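Pindetti 全屋前置过滤与水质调理组合装置
产品页 / 给水设备 / 入户端 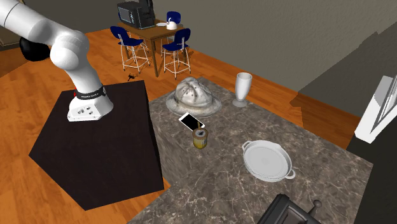 Pindetti 前置组合装置安装在水表之后、室内分水器之前,由一只反冲洗过滤器、一只减压阀和一只中和滤筒串联组成,用来处理住宅入户冷水中的泥沙、铁锈颗粒,以及水质偏酸造成的管道腐蚀问题。装置适用于铜管、PPR 管、不锈钢管和铝塑复合管系统,也可以接在尚未改造完的旧管路上,但旧管路有一些额外要求,见下文“旧管路接入”一节。

本页面介绍的是现行款。旧款滤筒接口较小,与现行款不通用,订购耗材前请先看滤筒底部的接口标记。标记为字母 J 的是现行款,没有标记的是旧款。

组成部件

反冲洗过滤器。主体为黄铜,滤杯为透明耐压塑料,滤网为不锈钢编织网。滤网出厂配一种精度,另有一种较粗的可选,适合井水或管网末端颗粒较多的地方。排污阀在滤杯底部,阀柄转到与管路平行为开。

减压阀。Górecki 活塞式,出口压力可调,带压力表接口。压力表随箱附送,装在左侧还是右侧都可以,另一侧用丝堵封住。出厂时出口压力已设在中间档位,多数住宅不用再动。

中和滤筒。内装 Jusanum 颗粒状碳酸钙滤料。酸性水流过滤料时缓慢溶解碳酸钙,pH 值随之上升,硬度也会有少量增加。滤料是消耗品,要定期补充。

连接组件。包括两只带滤垫的活接头、一根安装背板、四颗膨胀螺栓、一卷生料带和一把滤杯扳手。背板为镀锌钢板折弯件,孔位与三个部件的间距已经对好。

什么情况下需要中和滤筒

并不是每户都需要。市政供水在出厂时一般已经调过 pH 值,入户水偏酸的情况多见于自备井、山泉引水和小型集中供水。常见的迹象有:铜管系统的洁具上出现蓝绿色水渍;早晨第一段水有金属味;热水器内胆或阳极棒消耗得比说明书上写的快;铜管出现针孔状渗漏。

有上述迹象时,请先取水样化验,再决定是否加装。化验项目至少应包括 pH 值、总碱度、总硬度、铁和锰。试纸只能看个大概,不能用来选型。pH 值应在取样现场测,水样放置以后二氧化碳会逸出,读数会偏高。

如果化验结果显示 pH 值正常,可以只订过滤器和减压阀,中和滤筒的位置用直通管段代替。直通管段与滤筒等长,将来需要时可以直接换上。

pH 值很低的水,单靠碳酸钙滤料提升不够,需要掺入氧化镁滤料或者改用加药方式。这种情况请把化验单发给技术部,由 Kazimiera Bednarek 答复选型建议。

铁和锰超标的水不能直接进中和滤筒。pH 值升高以后,溶解的铁会析出并包住滤料颗粒,滤筒很快就堵。应在前面先装除铁设备。

型号与选择

单户型:适合一个厨房、一到两个卫生间的住宅。
加大型:适合三个以上卫生间,或者有大流量淋浴、浴缸同时用水的住宅。
并联型:两只滤筒并联,适合小型旅馆、合租公寓和带商铺的住宅楼底层。

选型时以高峰用水流量为准,不要按月用水量算。流量超过滤筒的能力时,水和滤料接触的时间不足,出水 pH 值上不去,看起来就像滤料失效。很多返修咨询最后查下来都是型号选小了。

接口口径应与入户主管一致。主管口径大于装置接口时,不建议用变径接头硬接,请订大一档的型号。

安装位置

装置应装在室内或不结冰的管道间,前方留出操作空间,滤杯下方留出拆卸和排污的高度。附近要有地漏或排水管,反冲洗排水口与排水管之间应留空气隔断,不能插到水封以下。

滤杯不要受阳光直射。透明塑料长期晒太阳会变脆,滤杯里也容易长藻。管道间有窗的,请加装遮光罩,遮光罩另行订购。

中和滤筒必须竖直安装,水从下往上流。装反以后滤料会被压实,压降变大。滤筒上的箭头是水流方向。

花园浇水、冲洗车库等用水点可以从装置前面接出,这样能省滤料。厨房饮用水、热水器和锅炉补水应接在装置之后。

安装步骤

1. 关闭水表后的总阀,打开最低处的龙头放空管路。
2. 按背板孔位在墙上划线、钻孔,固定背板,用水平尺校平。
3. 把过滤器、减压阀、滤筒依次挂到背板上,先用手带紧活接头,对正后再用扳手拧紧。
4. 向滤筒中装入滤料,液面上方留出膨胀空间,不要装满。筒壁上有装填线。
5. 清理筒口和密封圈上的粉末,在密封圈上抹一层食品级硅脂,盖好筒盖。
6. 缓慢打开总阀,同时打开装置后面的一个龙头排气。
7. 检查各接口,有渗漏的泄压后重新拧紧。
8. 开启排污阀冲洗滤网,然后让龙头继续放水,直到水清为止。新滤料的粉末会让头一段水发白。
9. 看压力表,需要时调整减压阀出口压力。调整应在没有用水点打开的情况下进行。

电气接地提示:旧住宅有时用金属水管作接地体。装置的滤筒为非金属,接入以后会断开管路的电气连续性。施工前请电工检查,需要时在装置两侧加跨接线。

旧管路接入

镀锌钢管使用多年以后,内壁积有锈垢。水压、流向或水质改变时,锈垢可能成片脱落,堵住龙头起泡器和洗衣机进水滤网。装置只能处理进水里的颗粒,管路下游自身脱落的锈垢它拦不住。因此在旧镀锌管上安装时,请注意以下几点。

安装后的头几周,每周拆洗一次各龙头的起泡器。
镀锌管与装置的黄铜接口之间应加绝缘接头,不要直接相连,以减少电偶腐蚀。
旧丝扣锈得厉害的,不要强行拧动,应切断后重新套丝,或者把这一段换掉。
计划近期更换整套管路的,可以先装过滤器和减压阀,换完管再装中和滤筒。

含铅管段应当更换。提高 pH 值可以减少铅的溶出,但不能当作保留铅管的理由。不清楚家里入户管材质的,请水管工在水表附近刮开一小块表面看一看,铅管质软,刮痕发亮。

使用与维护

反冲洗。每月一次。在排污口下接好水桶或软管,打开排污阀,水流变清后关闭。管网抢修或停水恢复后应加冲一次。冲洗期间室内仍可用水,水压会稍低。

补充滤料。滤料消耗的快慢取决于水的酸度和用水量,差别很大。第一年请每 3 个月打开筒盖看一次料位,掌握消耗规律以后再定周期。料位降到下刻线时应补充,补充前把表面的细粉舀掉。补料时不必把旧料倒空。

减压阀。每年拆下阀芯清洗一次。阀芯为整体插装,拆装不影响出口压力设定。密封圈发硬或有划痕的应更换。

滤杯。塑料滤杯每 5 年更换一次,有裂纹、发雾或磕碰痕迹的应提前更换。清洗滤杯只用清水和软布,洗洁精、酒精和除垢剂都会让塑料产生细小裂纹,当时看不出来,过一段时间受压会开裂。

长期不住人的房子,离开前关闭总阀并打开排污阀放水。回来后先冲洗滤网,再让各龙头放水几分钟,然后才饮用。

常见问题

装了以后水会变硬吗?
会有少量增加。原水很软的,多数人用不出差别。原水本来就硬的,一般也不偏酸,不需要中和滤筒。

能代替净水器吗?
不能。装置不去除细菌、硝酸盐和农药残留。自备井用户应另行化验微生物指标,需要时加装紫外线消毒设备,紫外线设备装在本装置之后。

水压比以前小了,是什么原因?
先冲洗滤网,再看压力表。静态压力正常而用水时压力掉得多,通常是滤网或滤料堵塞。静态压力就低的,检查减压阀设定和市政供水压力。

可以装在热水管上吗?
不可以。滤杯和密封件只适用于冷水。热水器在装置后面并且离得很近的,应在两者之间装止回阀,防止热水倒流。

蓝绿色水渍装了以后会消失吗?
已有的水渍要用弱酸性清洁剂擦掉。出水 pH 值恢复正常以后,新的水渍会慢慢减少。几个月后仍有明显水渍的,请重新化验装置后的出水。

质保与耗材

主体黄铜件质保 5 年,滤杯、密封圈和压力表质保一年,滤料不在质保范围内。冻裂、用热水、使用溶剂清洗滤杯以及拆改减压阀弹簧造成的损坏不予质保。申请质保时请提供购货凭证、安装位置照片和装置铭牌上的编号。

耗材由 Soser 仓库发货,常备品项有:单户型滤料(袋装)、加大型滤料(袋装)、滤网(细、粗两种)、滤杯、密封圈套装、阀芯、遮光罩、绝缘接头。仓库现存滤料 2,000 多袋,一般当周可以发出。一次订购整托盘的物业和安装公司请先联系销售,确认卸货条件。

滤料应放在干燥处,袋口扎紧。受潮结块的滤料捏碎后可以继续用,混入泥土或其他杂物的不要再用。

联系

选型与水质化验咨询:Kazimiera Bednarek
销售与整托盘订货:Domingo Sepúlveda
质保与返修:Hanna Kaczorowski

来信请写明型号、主管口径、管材、卫生间数量,并附上化验单。没有化验单的,我们可以寄取样瓶,瓶子洗净晾干后已封好,取样前不要再冲洗,灌满后不留气泡,当天寄出。

本页内容更新于 2020年12月1日。安装说明书的纸质版随箱附送,遗失的可向返修部门索取。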